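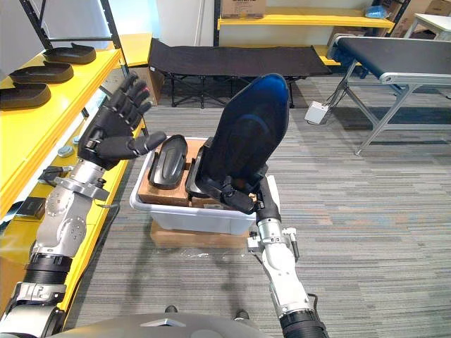
A robotic gripper holding a black shoe sole.

Home | News | Governance | Students | Contact

University of Fellevano Adopts New Rules on Gifts and Outside Work for Senior Administrators

FELLEVANO, December 10, 2022 - The University of Fellevano has adopted a revised policy on gifts, paid outside work and vendor travel for its senior administrators. The Board of Regents approved the policy at its regular meeting in Sandhu Hall. It takes effect at the start of the spring semester.

Under the policy, the president, the provost, vice presidents and deans must obtain written approval before accepting any paid position outside the university, including seats on corporate boards. Requests will be filed through Andeo, the university's online disclosure system, and decided within two weeks. Approved positions will be posted on the Governance page along with the amount of pay received.

The revision follows an internal review of the university's athletic apparel agreement with Irusport. The review found that four administrators had accepted travel to a vendor event while the agreement was up for renewal. All of the trips were reported at the time, as the earlier policy required, but that policy did not say whether such travel could be accepted during contract talks. The new policy bars it. The university has been repaid in full for staff time connected with the travel, and the Irusport agreement remains in force under its present terms.
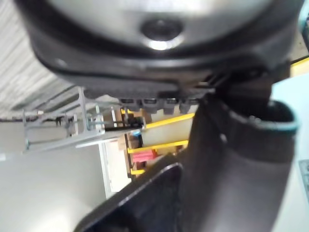 One written response to the draft asked why the rules should stop at the level of dean, noting that department chairs and coaches also deal with vendors and "can be taken to dinner as easily as anyone else." The Board has directed the Office of the General Counsel to report on whether the policy should be extended to those positions. The report is due before the end of the academic year.

The draft was open for public comment earlier this fall and drew 34 responses from faculty, students, staff and alumni. Several changes were made as a result. The limit on gifts now applies to members of an administrator's household, and administrators must step aside from any purchasing decision for two years after receiving income from the company involved.

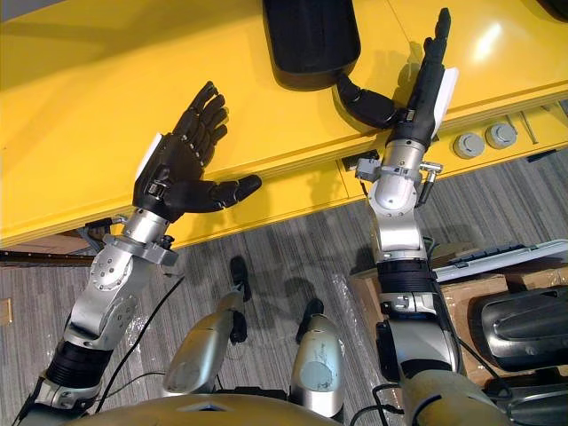
Administrators who hold outside positions now may keep them while their requests are under review, provided the requests are filed by the first day of the spring semester. Late filings will be referred to the General Counsel. Teaching, peer review and unpaid service to scholarly societies do not require approval - though they should still be listed in the annual disclosure.

Training sessions will be held in Sandhu Hall in December and again when classes resume. The full text of the policy is available from the Office of the Board of Regents.

Media inquiries may be directed to the University of Fellevano Office of Public Affairs.

This website uses cookies to improve your visit. By continuing to use this site, you agree to our cookie policy. Accept | Manage settings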